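Reusable shopping bag

A reusable shopping bag is a bag made to carry goods home from a store many times over. It takes the place of single-use bags of paper or thin plastic film. Common materials are cotton, jute, polyester, nylon and nonwoven polypropylene.

History

Before stores handed out free bags, most shoppers brought their own baskets, string bags or cloth sacks. Free paper bags, and later plastic ones, pushed these out of daily use in many towns. Cloth bags came back as towns began to charge for plastic. In Gikitbridge, a market town, stallholders stopped giving out free bags in May, after a trial at 18 stalls. The grocer Prodromos Michailidis had already been selling plain cotton bags at his shop for several years.

Materials and construction

Cotton bags are usually cut from plain-woven cloth. Light cloth folds small but gives little support to boxes or jars. Canvas is heavier and holds its shape better. Handles may be cut in one piece with the body or sewn on as separate straps, and the joint is often strengthened with a stitched square and cross. The Skokura workshop makes a flat-bottomed type with a side gusset – a strip of cloth that lets the bag open wider.

Printing 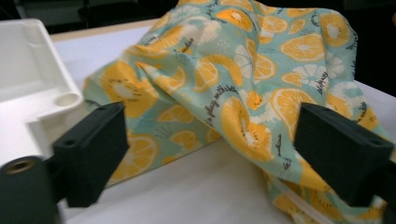

Patterns are added by screen printing, by digital printing or with rollers before the cloth is cut. Screen printing suits large orders in a few colors. One run by the Weltberg company came to 4000 bags from a single set of screens. Food, plants and short slogans are popular subjects.

Care

Most cotton bags can be machine washed, although some shrink and the colors may fade. Bags used for raw meat should be kept apart from those used for bread and produce. In a household guide published in September 2023, Evanthia Manolakis advised turning bags inside out before washing and drying them fully before they are put away.

See also

String bag
Tote bag
Shopping cart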